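The back room table finally got some attention this week. It had been collecting things since August, and I wanted one clear surface before the holidays. I put down a white sheet first, so I could see what was worth keeping and what was just dirt.

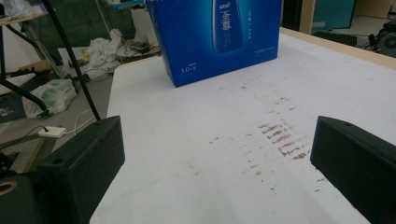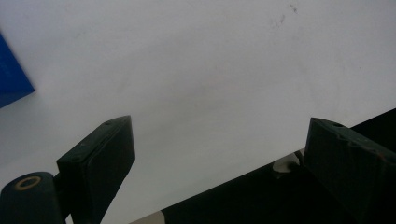
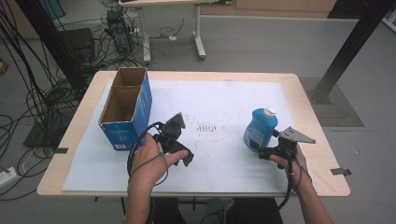 Last changed: Thu 27 November

The sheet didn't stay clean for long. Those little marks are a nuisance, and I don't know yet if they will wash out. I have another sheet from Ballden in the closet, but it is too small for this table.

The blue box is a good size to keep. It's tall and narrow, with two compartments inside, and with the flaps gone it's easy to reach into. I'm going to use it for the long brushes and the rulers, which fall over in everything else I own. It stands on the table for now. If it gets in the way it can go on the shelf by the door.

The blue bottle with the white cap will go under the sink with the rest. I have 9 bottles down there already and should probably use some up before buying more.

The floor is next. There are still cables to coil and a bag to go through. I ordered a pack of 100 cable ties from Dromlow and they should be here in 8 days. I looked at the storage bins at Bultisport too, but they were 18 dollars each and I can do without.

I'll leave the sheet on until the weekend and then try cold water and dish soap on the spots.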